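Another Record, Another Press Release

The Prandska crossing season opens in February, and the announcements have started already. The latest comes from Jesinik, the outdoor clothing company, which says it will back a solo rowing attempt over 2,350 nautical miles of open water. The release calls it "unsupported" in the first line. Four paragraphs down it mentions a support vessel, the Tonden, which will "remain in the general area."

I would like somebody to tell me how big a general area is. A boat that stays 200 miles off and answers the radio is one thing. A boat that can be alongside by lunch is another, and no rower on board forgets it's there when the weather turns.

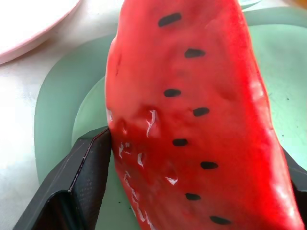

We have been through this before. Two seasons ago the same route was claimed as a first in 3 separate categories, one of which seemed to have been made up after the boat came in. The tracking page went dark for 17 hours in the middle of the crossing and we were told it was a battery. Maybe it was. Batteries do fail out there, and salt gets into everything. But the gap was never filled in from the backup unit, and the full log still hasn't been put up where people can read it.

None of this means the rowing isn't hard. Anyone who has spent a night in a cabin the size of a closet, with the hatch shut and the air going bad, knows it's hard. That's why I get cranky about the labels. If you took food from another boat, say so. If you were towed off the rocks at the start and went again, say that too. It's still a big row.

The Bahrami rules, which most clubs here go by, ask for a sealed log and a raw position file within a month of landing. They don't say what happens if you skip it. As far as I can tell, nothing happens.
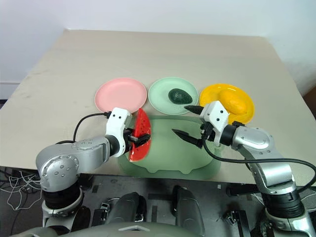 One member wrote in to say that I'm being unfair to the rowers, who mostly don't write the releases and often don't see them until they're out. She crewed on the Prandska route herself and says the support boat was out of sight for all but two days, and that on those two days it was no help at all in the swell.

Fair enough, and I'd print her log if she sent it. I have asked Jesinik for the planned distance between the rower and the Tonden, and for the name of whoever will hold the position file. So far I've had a thank-you note and a link to the jacket.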